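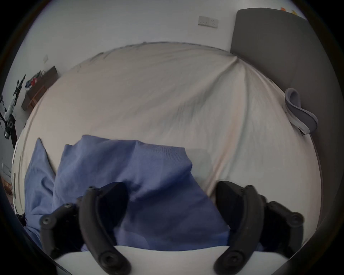 Cold water and the first two minutes: my project on swimming safety at Kakdale

I picked this topic because I swim (badly) and because the lake at Kakdale is ten minutes from my front door. Every May, as soon as the sun comes out, half the town is down there in shorts, and the water is still freezing. I wanted to find out what people know about cold water before they jump in, and whether the signs by the jetty make any difference to them.

My tutor, Dilek Uçar, told me to keep the question small. My first plan had lakes, rivers, the sea and swimming pools in it, so she had a point! In the end I went with two questions. Do swimmers know what cold shock is? And have they read the sign?

What I did

I wrote a questionnaire with eight questions and handed it out in the car park and next to the Kırmızıgül café, where everybody queues for chips afterwards. I got 175 forms back that I could use. A few more had gone soggy or had only the name filled in, so I left those out. Umesh Kaushik, who is on my course, did the afternoon shifts with me and typed up half of the answers, for which I owe him a lot of chips.

I also read the town's safety leaflet from start to finish (it's 1150 words, I put it through a word counter) and compared it with what's on the sign.

What I found

Of the 175 people, 60 could tell me in their own words what cold shock does. I was fairly generous with the marking. If somebody wrote "you gasp and can't control your breathing" that was a yes, and so was "it makes you panic and breathe in water". "You get cold" was a no, sorry.

The sign was a sadder story. Most people said they knew there was one, but hardly any could tell me what it said beyond "no diving". I went back and read it again myself and I can see why – it's got the byelaws at the top, then parking, then dogs, and the bit on cold water is right down at the bottom in the smallest letters on the whole board. The advice to float on your back until your breathing settles isn't on it at all. It's on page three of the leaflet, and you have to go into the library to pick one up.

Something I hadn't expected was how many older swimmers told me they go in alone, early in the morning, before the lifeguard hut opens at ten. I hadn't put a question in about that. They just wrote it in the margin, or told me while they were hunting for a pen. If I did this again it would be question one.

What went wrong

I only asked people who were at the lake on warm afternoons, so the early swimmers are mostly missing, and so is anybody who stays away because they're frightened of the water. Question five was also a mess. It asked two things at once and people answered whichever half they fancied, so I've not used it.

What I'd change

I'd move the cold water advice to the top of the sign and cut it to two lines: go in slowly, and if you get into trouble, float first and shout after. Umesh thinks there should be a drawing as well, for visitors who don't read English, and I agree with him. I've done a rough one in pencil, which is in the appendix after the blank questionnaire.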